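5/9/20

Slept until eight, the first time in many weeks. Rommel had already made the rice and put the eggs on the side of the pan, and he did not wake me, so I know he has stopped being angry about the money. The money is not so much. It is 50 dollars that I sent to my cousin without telling him. But he is right that I should tell him.

The whole morning I worked on my mother's letters. They are in the old Ulline box, the one for shoes, and they smell of the cupboard in her kitchen. I am trying to put them into English for my daughter, who can understand when I speak but cannot read them. My rule is one letter in one sitting. Today I did the one from August, the year after I came here, when the roof of the chapel was being repaired and my mother cooked for all the workers. She writes one sentence for a whole page. I put in periods and then I took half of them out again, because with the periods she sounded like a different woman, much more strict.

There is one word I cannot solve. It means the feeling when a guest has left and the house is too quiet, but it is also the word for a pot that has been taken from the fire. I wrote "cooled" and I am not happy with it. I will ask Benjie Lacson, his grandmother came from the next town to ours.

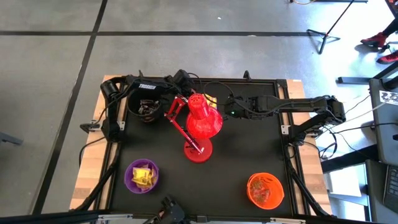
After lunch I stayed at the table with the letter about my father's reading lamp. I had forgotten this letter completely. He bought the lamp from a man who was closing his shop, and she was against it, and then every evening she sat nearer to it than he did. She calls the color "the red of a new tricycle." I have kept that exactly, it needs no help from me. I think of a red like this one, shiny all over, with the shade wide like a bell and the thin arm that bends in the middle. My father's was heavier, and the switch was on the cord, and you had to hold it in a certain way. When the electricity failed she wrote by candle, and her letters became bigger and went down the page like a person walking down a hill. I can see in the box which ones are the candle letters before I read one word.

Rommel came in from the yard at three and asked if I am crying. I said no, I am translating. He said it is hard to see the difference. Then he washed the lettuce.

Called Benjie in the afternoon. He talked first for a long time about the apartment in Stillwood and his neighbor Mrs. Ntuli, who leaves soup outside his door and then telephones to say there is soup. He is lonely, I think, but he will not say it, and I did not know how to ask in a polite way. About the word he said that in his grandmother's town they used it only for the pot. For the house they had no word at all, they said "the chairs are still warm." I liked this so much that I wrote it on the back of the electricity bill. But it is from the wrong town. May I give my mother a sentence from the next town? She would be offended, she thought the people there were all show-offs. Benjie laughed very much when I told him this.

I looked also in the dictionary that I bought when I was studying for my certificate. The word should be on page 697 and it is not there. It goes from the word for "to lean" directly to the word for "cough."

In the evening it rained and we did not go for the walk. We ate the lettuce with the rest of the fish. My daughter called on the video and I read her the lamp letter, first in our language and then in mine, I mean in my English. She asked why Lola was against the lamp. I said because of the price. But now I am writing this and I think it was maybe because he did not tell her before he bought it. I did not see this until now, with the pen in my hand. I will say sorry to Rommel again tomorrow, and properly.

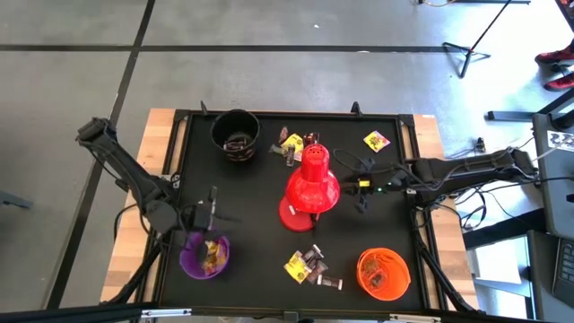 Things to remember

Ask Benjie how his grandmother spelled the thing about the chairs.

The letter with the torn corner: leave the empty place, do not guess.

Buy a new pad of the Adiretti paper, the cream one and not the white. The pen goes through the white.

Call the pharmacy and ask for extension 3321.

Write to Mrs. Ntuli? I do not know her. But somebody should thank her for the soup, and Benjie will certainly forget.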